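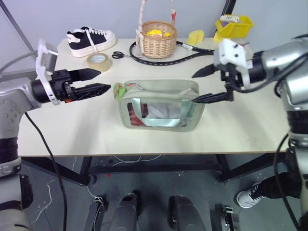
Bolsa com fecho de correr

A bolsa com fecho de correr, também chamada nécessaire, estojo mole ou bolsinha de arrumação, é um pequeno recipiente flexível, fechado por um fecho de dentes ou em espiral, destinado a guardar e transportar objetos miúdos. Usa-se para artigos de higiene, material escolar, cabos, medicamentos, roupa interior e peças soltas que, de outro modo, se perderiam no fundo de uma mala.

Terminologia

Em Portugal, o termo nécessaire aplica-se sobretudo à bolsa de higiene de viagem. No Brasil, a grafia necessaire, sem acento, é corrente no comércio, e o fecho recebe o nome de zíper. A designação organizador é mais recente e abrange também os conjuntos de bolsas de vários tamanhos vendidos para arrumar malas.

Materiais e construção

O corpo pode ser de algodão, poliéster, nylon, feltro ou plástico flexível. Os modelos transparentes ou translúcidos permitem reconhecer o conteúdo sem abrir a bolsa, e são muitas vezes debruados a tecido, que protege as arestas e serve de base à costura do fecho. Existem ainda modelos mistos, com painéis de materiais diferentes.

O fecho corre em geral ao longo do lado maior. Nas bolsas económicas é de nylon em espiral; nas mais resistentes, de dentes de plástico injetado ou de metal. O cursor leva um puxador, ao qual se prende com frequência uma fita, uma argola ou um pompom.

Formatos e capacidade

Não há medidas normalizadas. O catálogo da Hemard, que distingue três formatos, é representativo do mercado: um modelo pequeno, com 14 cm de largura, para moedas e chaves; um médio, para cosméticos ou lápis; e um grande, que leva roupa dobrada e suporta até 500 g sem deformar a costura. A Flolline fabrica modelos retangulares com fole inferior, que se mantêm de pé quando cheios. A linha Petek, vendida vazia, pesa cerca de 175 g no tamanho maior, por causa do forro duplo.

Enchimento

As peças de tecido são dobradas ou enroladas até ficarem um pouco mais estreitas do que a abertura. Colocam-se primeiro as maiores, encostadas ao fundo, e os objetos pequenos ocupam depois os espaços laterais. Os artigos rígidos ou pontiagudos, como tesouras, devem ir à parte ou dentro de uma capa.

Antes de correr o fecho, pressiona-se a bolsa com a palma da mão para expulsar o ar. O tecido que fique preso entre os dentes liberta-se recuando o cursor e puxando a dobra na perpendicular. Forçar o cursor para a frente costuma abrir os elos.

Acessórios decorativos 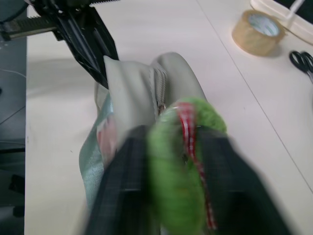

Pompom verde-lima numa bolsa de tecido claro, com uma fita vermelha estreita.

Os pompons de fio fazem-se enrolando lã ou fibra acrílica, atando o centro e cortando as argolas. São comuns em bolsas infantis e de oferta. Além do efeito decorativo, tornam a bolsa mais fácil de encontrar pelo tato. A Skundico comercializa pompons avulsos com mosquetão, feitos com 300 voltas de fio.

Limpeza e conservação

As bolsas de plástico limpam-se com um pano húmido e sabão neutro e secam abertas, à sombra. As de algodão podem ir à máquina, do avesso e com o fecho corrido, depois de retirados os pompons e as fitas que possam largar tinta. Um fecho perro melhora com um pouco de cera de vela ou grafite passado nos dentes.

Ver também

Estojo
Fecho de correr
Organizador de mala
Porta-moedas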